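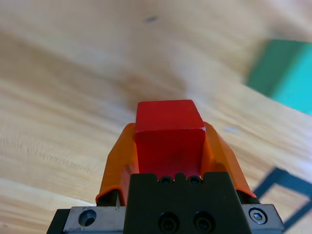
Thursday, after lunch

Spent the morning on the grasp check in Vorkideck and I think I've finally got it behaving. The old version only looked at finger width, so anything that stopped the fingers early counted as a hold, including the fingers catching on each other. Now it wants two things: width inside the band for the part, and a decent blob of the right colour between the fingers in the wrist view.

The red cube is a lovely easy case. The annoying bit is that the fingers are orange, and with the hue limits I'd copied over from the Ruddock config they were leaking into the mask all over the place! Narrowed the band, masked out the finger outlines and ran the logged grasps again: 24 tries, 2 false holds, both with the table blurred from a fast lift. Before the change it was 19 false holds, so I'm calling that a good morning.

Still to do:

- hold the check back until the arm has settled (trying 45 ms first)
- ignore the top right corner, where that green and turquoise thing sits
- move the limits out of the code and into the Tomlow settings file — I keep forgetting which copy is live

If you pull my branch, rebuild the Brotar messages first or the gripper node won't start.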